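Print this page | E-mail this page
Reading time: 3 minutes

Lindside hall kitchen: pre-hire inspection, with comments

Checked 18th June by Thérèse Hiebert. Results are pass, fail or "see comment". I have used the last one a lot, as the standard form is written for a kitchen somebody designed, and ours was added to whenever there was money.

1. Fire blanket on wall, reachable from stove. PASS.
It is reachable. Whether a hirer in a panic would look behind the pantry door is another matter, and the form doesn't ask. I'd move it to the bare wall by the light switch.

2. Extinguisher tagged and in date. SEE COMMENT.
The tag is in date. I don't put much faith in a tag. The needle is at the low end of the green and the bracket moves when you lift the thing off. Ask for the bracket to be refixed at the August service and get it in writing.

3. Gas shut-off labelled. FAIL.
There is a label. It says "OFF" with an arrow, and the arrow points the wrong way. I turned the tap and tried the burners to be sure. The hire agreement says the label was "replaced and verified" last year. Verified by whom?

4. Range hood filters clean. FAIL.
Sticky to the touch. The cleaning sheet has been ticked every fortnight in the same pen, with the same tick. I would like to see the sheet scrapped and the filters washed.

5. Hot water at hand basin. PASS.
Slow, but it gets there. Soap and paper towels both stocked.
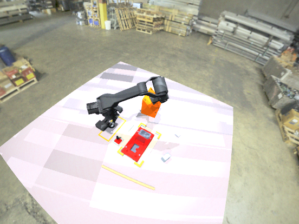
6. Fridge at or below 5 degrees. SEE COMMENT.
The display on the Thygesen says 4. My own thermometer on the middle shelf disagreed by 2 degrees, the wrong way, after sitting there while I did the cupboards. The sales brochure made a great deal of the "precision" display. Buy a cheap thermometer, leave it in the fridge, and believe that one.

7. Power outlets and cords. FAIL.
The urn is running off a double adaptor behind the microwave. Take the adaptor away and don't store it in the drawer, or it will be back by the weekend. The cord on the Prutilov toaster has been taped near the plug. Tape isn't a repair. Bin it.

8. Floor sound and not slippery. SEE COMMENT.
The Vavano coating was sold to us as non-slip for ten years at a cost of $1,671. Near the sink it has worn smooth already. Walk on it in ordinary shoes after mopping and make up your own mind. A rubber mat will do for now, provided it has bevelled edges.

9. Exit clear. PASS on the day.
I'd be surprised if it passed the day before. There were chair marks all along the wall and a stack of trestles just outside. A line painted on the floor might help. A polite sign won't, we've had one for years.

10. First aid kit complete. FAIL.
No burn gel, in a kitchen. Plenty of safety pins.

Overall: not ready to hire with the stove in use. Items 3 and 7 need fixing first, and I want to see them for myself before anybody changes a result on this sheet. The rest can wait for the August service if the mat goes down.

We use cookies to improve your visit. By continuing to browse you accept our cookie policy.
Sign up for the hall newsletter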